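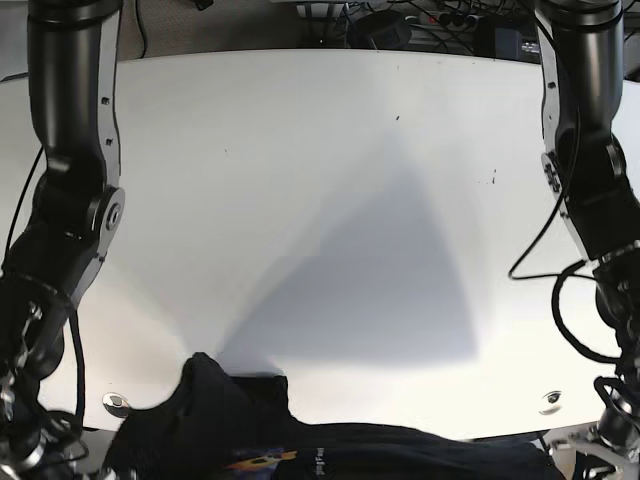 Welcome to the second set of notes for the sexual health and wellbeing evening course at Flelenby. We spent our first session on the body and its names, and a lovely chatty session it was, so now we move on to barrier methods: what they are, how they are used, and how to talk about them without going pink (or while going pink, which is fine too). When you practise at home, find yourself a spot like the big white tabletop here, pale and brightly lit from above, so that you can read the very small print on a packet and see what your fingers are doing. A dim bedroom is a hard place to learn anything new. Once your hands know the job they will manage quite well in the dark!

Reading the packet

Before anything is opened, look for three things: the expiry date, the safety mark and the material. Most condoms are latex. If you or a partner has a latex allergy, look for polyisoprene or polyurethane, both easy to find in chemists and online. Press the wrapper gently between finger and thumb and you should feel a little cushion of air. If it is flat, sticky or torn, throw it away and take another.

Do think about storage as well. A wallet in a back pocket is warm and gets sat on all day, and a car glovebox in summer is worse still. A drawer by the bed is good, and so is a small tin in a handbag.

Size and fit

People are often shy about this part, and I do understand why, but a condom that fits is far more comfortable and far less likely to slip or split. The number that matters is the nominal width, printed on the box in millimetres. It is the width of the condom laid flat, so please don't go comparing it with anything measured round. If it pinches or leaves a mark, go up a size. If it wrinkles or creeps, come down one. Many people have used the wrong size for years simply by buying whatever was nearest the till.

Putting one on, step by step

Open the wrapper at the edge with your fingers, never your teeth or scissors.
Check which way it unrolls. The rim should be on the outside, like a little hat.
Pinch the tip to leave room and keep air out.
Roll it all the way down to the base, once the penis is fully hard.
Afterwards, hold it at the base and withdraw before the erection goes.
Wrap it in tissue and put it in the bin. It must not go down the loo.

If you have started to put it on inside out, don't flip it over and carry on. Start again with a fresh one.

Internal condoms and dams

Internal condoms sit inside the vagina and can be put in ahead of time, which some people find takes the pressure off nicely. The inner ring goes in first, squeezed like a figure of eight, and the outer ring stays outside. Dams are thin squares used for oral sex on the vulva or anus. They are harder to find in shops, but you can make one by cutting an unused, unlubricated condom lengthways and opening it out.

What goes with what

Oil and latex do not get along. Baby oil, body lotion, coconut oil and petroleum jelly can all weaken a latex condom very quickly. Some thrush creams and pessaries do the same, so read the leaflet or ask the pharmacist, who has been asked far stranger things — I promise. Water-based and silicone-based products are both fine with latex.

If something goes wrong

Splits happen to careful people. Emergency contraception works best the sooner it is taken, and a copper coil can be fitted up to five days afterwards. Ask about testing too, and about PEP if HIV is a worry, as that has to begin within 72 hours. Pharmacies and sexual health clinics deal with all of this kindly and in private.

Before our September session

Please read the Brovik booklet as far as the section on consent, and jot down one sentence you could say to a partner to bring up condoms. It can be as plain as you like. We shall try a few out in pairs, and you are very welcome to pass.

Course notes, August 2021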